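Modeschmuck läuft an: hilft luftdichte Aufbewahrung mit Anti-Anlauf-Streifen wirklich?
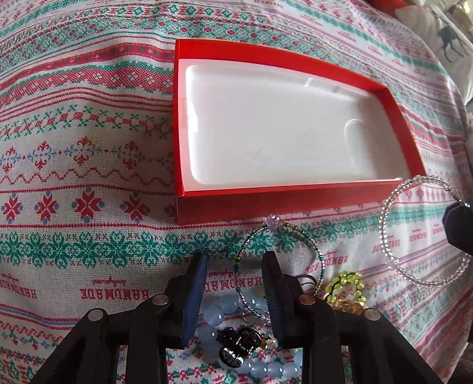

Perlenschmuck und rote Schachtel auf der gemusterten Decke

Frage

Hallo zusammen,

ich habe im Lauf der Jahre einiges an Modeschmuck angesammelt, dazu ein paar Sachen aus 925er Silber von meiner Großmutter. Die Ketten mit silberfarbenen Zwischenteilen werden dunkel, eine ist inzwischen gelblich-braun, und bei einem Armband hat sich neben dem Verschluss der Faden aufgerieben. Bisher lag alles offen auf der Kommode im Schlafzimmer.

Jetzt lese ich überall, man müsse Schmuck »luftdicht und schwefelfrei« lagern. In einem Shop wird dazu ein Set von Cemier angeboten, Beutel plus Streifen, die angeblich »aktiv Schadstoffe binden«. Daneben gibt es von Satti eine ausgekleidete Schatulle, die das Anlaufen »dauerhaft verhindern« soll. Dauerhaft! Ich habe beim Händler nachgefragt, was in der Auskleidung drin ist, und bekam als Antwort, es handle sich um ein »bewährtes Spezialgewebe«. Aha.

Mein Verdacht: Das ist ein Zipbeutel mit Aufpreis. Ich lasse mich aber gern eines Besseren belehren. Konkret:

Bringen solche Streifen etwas, und wie lange?
Reicht eine normale Schachtel mit Deckel?
Bekomme ich die gelbliche Kette wieder hell, ohne die Perlen zu ruinieren? Ich weiß nicht sicher, ob sie aus Glas oder Kunststoff sind.
Was ist von Alufolie mit Salz und heißem Wasser zu halten? In den Videos sieht das immer toll aus, aber in Videos sieht alles toll aus.

Bitte keine Werbelinks.

Gruß
Grollell

Antwort 1 (als hilfreich markiert)

Du hast da zwei Sachen vermischt, die man trennen sollte.

Silber läuft an, wenn es mit Schwefelverbindungen aus der Luft reagiert. Davon gibt es in jeder Wohnung etwas: Kochdunst, manche Gummisorten, Wolle, bestimmte Kartons und Klebstoffe. Dagegen hilft weniger Luftaustausch tatsächlich. Ein kleiner Druckverschlussbeutel aus Polyethylen, Luft rausgestrichen, leistet schon das meiste. Keine Beutel aus Weich-PVC nehmen, die dünsten mit der Zeit aus und können klebrig werden.

Anti-Anlauf-Streifen sind kein reiner Humbug, das Prinzip ist bekannt: Darin steckt etwas, das Schwefelverbindungen schneller wegfängt als dein Silber. Nur ist das Zeug irgendwann verbraucht, und in einer Schatulle, die du jeden Morgen aufklappst, viel früher als in einem geschlossenen Beutel. Das Wort »dauerhaft« würde ich deshalb streichen. Wenn ein Hersteller nicht einmal sagen will, womit das Gewebe behandelt ist, kaufe ich es nicht.

Bei Modeschmuck sieht es anders aus. Da liegt meist eine sehr dünne Schicht über Messing oder einer Zinklegierung. Wird so ein Teil gelblich-braun, schaut oft schon das Grundmetall durch. Da ist nichts angelaufen, da ist die Schicht weg, und die bringt kein Beutel und kein Bad zurück. Test: mit einem weichen Silberputztuch eine unauffällige Stelle leicht abreiben. Wird sie heller, war es Belag. Wird sie noch gelber, sofort aufhören.

Zur Alufolie: funktioniert bei massivem Silber ohne Steine und Perlen. Meistens nimmt man Natron dazu, mit Salz allein habe ich mäßige Ergebnisse gehabt. Bei aufgefädeltem Schmuck würde ich es komplett lassen. Der Faden saugt sich voll, trocknet innen schlecht, und geklebte Teile können sich lösen. Beschichtete Perlen verlieren unter Umständen ihren Glanz. Außerdem holt das Bad auch die absichtlich geschwärzten Vertiefungen heraus, danach sehen ältere Stücke flach aus.

Deine Kette also trocken behandeln. Putztuch um ein Holzstäbchen wickeln und nur die Metallteile anfassen. Die Perlen mit einem nebelfeuchten Mikrofasertuch abwischen und alles liegend trocknen lassen, nicht hängend, sonst zieht das Gewicht am Faden.

Glas oder Kunststoff: Glas fühlt sich zuerst kalt an und ist merklich schwerer. Den Trick mit der heißen Nadel bitte nicht, der macht ein Loch und sonst nichts.

Der Faden am Verschluss hat mit der Lagerung wenig zu tun, der scheuert an der Metallöse. Neu auffädeln, mit Spiraldraht an der Stelle.

Antwort 2

Ich hab seit Jahren alles in einer Schachtel mit Deckel und Kreide drin, Tafelkreide. Läuft bei mir nix an. Die Kreide zieht die Feuchtigkeit. Kostet nix. Zahnpasta geht zum Putzen auch super.

Kommentar zu Antwort 2: Zahnpasta bitte nicht, da sind Schleifkörper drin, auf versilberten Sachen ist die Schicht ruckzuck runter. Und ob die Kreide etwas tut oder nur der Deckel, weißt du erst, wenn du einmal eine Schachtel ohne Kreide danebenstellst.

Kommentar zu Antwort 2: Hat bei meiner Oma auch funktioniert.

Antwort 3

Ich war genauso misstrauisch und habe es ausprobiert, allerdings mit Streifen von Nitetti und nicht mit denen aus der Frage. 3 gleiche Ohrstecker aus 925er Silber: einer offen im Bad, einer im Druckverschlussbeutel, einer im Beutel mit Streifen. Im März nachgeschaut, nach einem guten halben Jahr. Der offene war deutlich dunkel. Zwischen den beiden anderen habe ich keinen Unterschied gesehen, auch bei Tageslicht am Fenster nicht.

Das beweist natürlich wenig, es war je ein Stück, und vielleicht braucht es länger, bis der Streifen seinen Vorteil zeigt. Mir reicht es, um kein Geld mehr dafür auszugeben.

Noch zwei Punkte, die oben fehlen. Erstens das Bad: Bei uns sind es nach dem Duschen gern mal 70 Prozent Luftfeuchte, da hilft auch die schönste Schatulle wenig. Schlafzimmer ist schon richtig. Zweitens die Zahl 925 im Stempel. Sie sagt nur, wie viel Silber in der Legierung steckt, der Rest ist meistens Kupfer. Wenn auf einem billigen Stück gar nichts steht oder nur ein Fantasiezeichen, würde ich von Versilberung ausgehen und vorsichtig putzen.

Rückmeldung von Grollell

Danke, vor allem für den Hinweis mit dem Grundmetall. Putztuch probiert, Stelle wurde gelber, damit ist die Sache wohl entschieden. Das Cemier-Set bleibt im Laden. Die Silbersachen kommen in Beutel, der Rest in Schachteln mit Deckel. Die Kreide überzeugt mich weiterhin nicht.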